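Brallar House Resident Services
Laundry Room: Frequently Asked Questions

Who may use the laundry room?
The room is open to all residents of Brallar House and to overnight guests registered at the front desk. Access is by room key.

What are the hours?
The last load must be started by 8 p.m. Residents in the Tomoana wing are asked to observe quiet hours when walking back through the corridor.

May I leave my laundry on the floor while I load?
No. Please set items on the woven tray in front of the washer and load from there. Dark and white items should be washed separately.

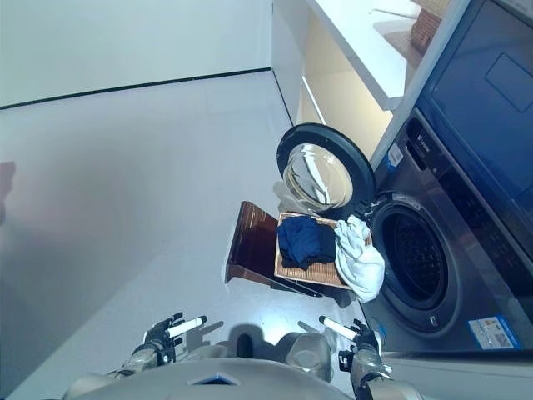
How should I leave the washer?
Check the drum and the fold of the rubber gasket for socks and coins, then wipe the gasket and the inside of the door glass. The door should stay open between loads – a closed door allows odors to build up.

What is the charge?
Washing is included in the monthly residence fee. Detergent is not supplied. Please use liquid detergent only, in the amount given on the bottle.

What happens to items left behind?
Unclaimed items are bagged, labeled and held at the front desk until the end of the following month, and are then donated.

Whom do I contact about a fault?
Stop the cycle if it is safe to do so and call extension 264. Requests are handled by Keisha Pettigrew or, in the evening, by Wekesa Makokha. Residents may not attempt repairs or move the machine.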